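The trial unit from Landik was in its third week when the assessor from Melis came to score it. The contract was a lease: 325 a month, service included, arms and grippers covered, clothing not covered.

She set the test herself. Red garments only, white trim, mixed sizes. The software was Nummont 3, and the vendor's sheet claimed 27 garment types. She read the sheet twice and left it on the windowsill. 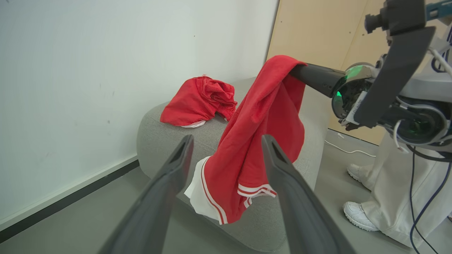 "Sort by type, then fold," she said, and wrote down the start time.

The log printed one line per decision. GARMENT 736, CONFIDENCE LOW. Then, after a pause – REQUEST SECOND VIEW. She had not seen that message in the manual. She looked under R, then under S.

Borance, the competing product, never asked for anything. It guessed, folded and moved on, and she had given it a pass in August with a note about sleeves.

The form had boxes for speed, error rate and noise. She entered the noise. Under remarks she wrote "asks," crossed it out, and wrote "requests additional input when uncertain." Then she put down the pen and waited for the next line to print.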